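We use cookies to remember your settings. Accept / Manage

Workshop walk-round, Navarrete building, October
Checked by Zulema Cisternas. Started 7:30, before the first shift
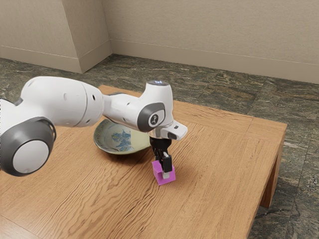 Exits and aisles
- Front exit clear. OK
- Rear exit: two pallets in the way again. Moved them myself. Please stop
- Aisle tape worn off by the Halta racks, 11 feet of it needs redoing
- Exit sign over stairs dim. Ticket in

Fire
- Extinguishers, 18 on the list, 18 found. One tag out of date (paint store)
- Pull stations not blocked. OK
- Fire door to the Brineo side propped open with a can. Closed it. FAIL
- Sprinkler heads: boxes stacked too high under the back row, need 18 inches clear. Told the shift lead

Electrical
- Panel 147 door wont latch. Taped for now, not a fix
- Extension cord running under the mat by the sink. Removed
- GFCI outlets tested, all trip. OK

First aid / eyewash
- Kit short on burn gel and the medium gloves
- Eyewash ran clear, weekly log not signed for two weeks. Sign the log!!
- Plomum cleaner on the shelf with no label on the spray bottle. Tossed

Ladders and lifting
- 6 ft ladder, foot pad missing. Tagged out
- Drum by the dock is up to 55 gallons when full, do not tip by hand, use the dolly
- Slings OK

Still open: panel latch, aisle tape, ladder, exit sign. Will recheck the fire door at lunch as it allways gets propped when its warm in there.

Comments (3)

dockside_ray: pallets were ours, sorry. Truck came early

M.T.: gloves are in the top drawer in the office, nobody restocked the kit

Zulema C.: ok got them. Burn gel still missing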